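Notes from the packing bench at Prasham, cleaned up a bit so the people in Deronville can use them too.

# How we teach a packing job with the hand grippers (and keep the packers on our side)

I've been on the packing side at Prasham for long enough to remember when "automation" meant a new tape dispenser. These days we're handing the dullest part of the job – bottle goes in box, all day – over to an arm, and the folks who know the job best are the ones recording it. If you're setting up the same thing at your site, this is how I'd go about it. I'm a packer who got pulled into the project, so don't expect much math!

## Before you start

You'll want:

- a table you can reach across without standing up
- white paper to cover the top, taped if it slides
- both hand grippers, charged or plugged in, with the cables led off to the side
- one product and the box it ships in
- a packer who does this job for a living

That last one matters more than anything on the list. We tried it first with Patricio Paredes from the office, who is a lovely man and packs like he's wrapping a birthday present. The recordings were useless to us. Then Milagros Bermúdez sat down, and her very first session was better than his whole morning.

## Step 1: Pick one product and stay with it

Don't mix. I know it's tempting to get the whole catalog done in a week, but start with one bottle and one box. We went with a blue bottle with a white cap, and we lay it on its side for part of the session so the arm learns it won't always find things standing up nicely. Scuffed labels are fine. Real stock gets scuffed.

Put the bottle down in a different spot each time, and turn it too. If you have a habit (mine is cap to the left, always), get somebody else to place it for you.

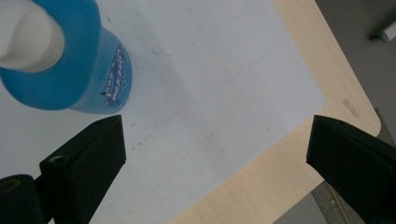

## Step 2: Warm up with the grippers

Give every new person a full session that doesn't get saved. The grippers feel clumsy to start with, and you lose all the little things your fingertips normally tell you. Olaia Segura, who can pack faster than anyone I've worked with, was ready to throw hers across the room at first. She came around once she quit squeezing so hard.

A few things that helped her:

- Come in slow, close slow, then move at your normal speed.
- Keep your elbows off the table.
- If you drop the bottle, leave the recording running and pick it up again. Those are worth keeping.
- Stop when your wrists say stop, even if you're on a roll.

## Step 3: Record in short blocks

We do blocks of 40 packs and then swap people. Our target for one product is 200 good ones, and we'd much rather get there over several days than grind it out in an afternoon. Tired hands make sloppy recordings, and the arm picks up sloppy just as happily as it picks up careful.

Have one person at the table and one at the screen. The screen person says "go" and "done" and marks anything odd. Please don't let the screen person give packing advice in the middle of a block – write it down and talk after.

## Step 4: Get the box hand right

Most people want to do everything with their favorite hand. Let them use whichever one gets to the box more naturally, and keep the other one out where it won't block the view.

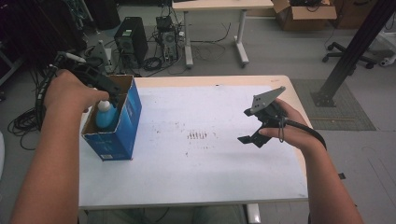
Our own rule on who records took some arguing to get to. Abilio Manzano wanted only the fastest packers, and I wanted everybody, including the folks who'd been on the line for a month. We ended up with everybody, and I'm glad, as people reach in differently. Going in with the left gripper while the right one waits open over the table is one way to do it, and Olaia does it the other way around. Both get recorded. Leave the box flaps open for all of them, too; closing is a separate task and you'll teach it later.

## Step 5: Talk about the jobs, out loud

Do this before the first recording if you can. We did it after, in June, and it was a rough meeting. People had been asking each other in the break room whether they were training their own replacement, and Ezequiel Quintana finally stood up and asked it in front of the plant manager. Good for him!

What we got in writing:

- Recording time is paid at the higher bench rate.
- Packers get first pick of the new checking and restocking jobs.
- Anyone can say no to recording, and it doesn't go in their file.
- The 2 night positions stay staffed through the whole trial.

I still have my worries. The checking job is easier on the shoulders but it's lonelier, and I miss the chatter. Milagros loves it. Valcárcel has the same setup and told us their packers rotate back to hand work every other week, so we're asking for that next.

## Step 6: Run a side-by-side

When you have your recordings, let the arm try 50 boxes with a packer standing next to it. The packer fills out the sheet, and the packer decides whether it passes. Keep the failed ones together on a cart so you can look at them as a group, then go back to Step 3 and record more of whatever it's bad at.

If your arm keeps missing on bottles that are lying down, record another block of only those before you touch any settings. Ask me or Olaia for a blank copy of the sheet.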